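Unit 4: Evaluating a Simulated Gripper Kit
Course notes, Hanne Ketilsson

Product under review: Nestamis simulation kit, supplied by Okeke. Wrist view, two-finger parallel gripper over textured ground. 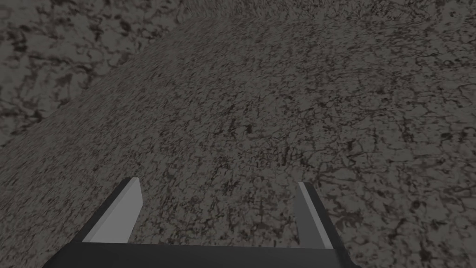

1. What the kit includes

The license covers a parallel gripper model, a terrain set and a scripting interface. The terrain set is sold separately under the name Tundisgate. Students on the lab license may run up to 4 instances at once. Logs are saved as plain text, one line per time step.

2. Rendering and contact geometry

The gripper is drawn with flat-shaded shapes. The finger faces carry no visible pads. Visual detail and contact detail are separate settings in Nestamis, so a plain finger may still have a high friction value. Read the value from the model file before each run and record it.

The same caution applies to the ground. A speckled, cracked texture gives no information about roughness in the contact model. Two surfaces can share a texture and differ in friction, stiffness or both.

3. Depth cues on curved ground

With the fingers spread, the ground shows through the gap. On a mound, the rim hides part of the lower ground behind it. Texture near the rim looks streaked, and texture at a glancing angle looks smeared. A height estimate taken from color alone is weak in both areas. Use the depth channel, and mark any reading near the rim as low confidence.

Lighting in this view is dim, with no strong cast shadows from the fingers. Do not plan on shadow position as a range cue.

4. Test procedure

Load the mound terrain. Set the gripper to full opening. Lower it in steps until first contact is logged. Repeat for 100 starting poses, using the seed list on the course page. Each run is limited to 1,000 time steps. Discard runs that reach the limit without contact, and report how many were discarded.

5. Comparison with Diltaslow

Diltaslow uses a single friction value for the whole scene. Nestamis assigns one per surface. Repeat the procedure in Diltaslow with 21 of the poses and tabulate contact height for both.

Reading for next unit: Nestamis manual, chapter on joint limits.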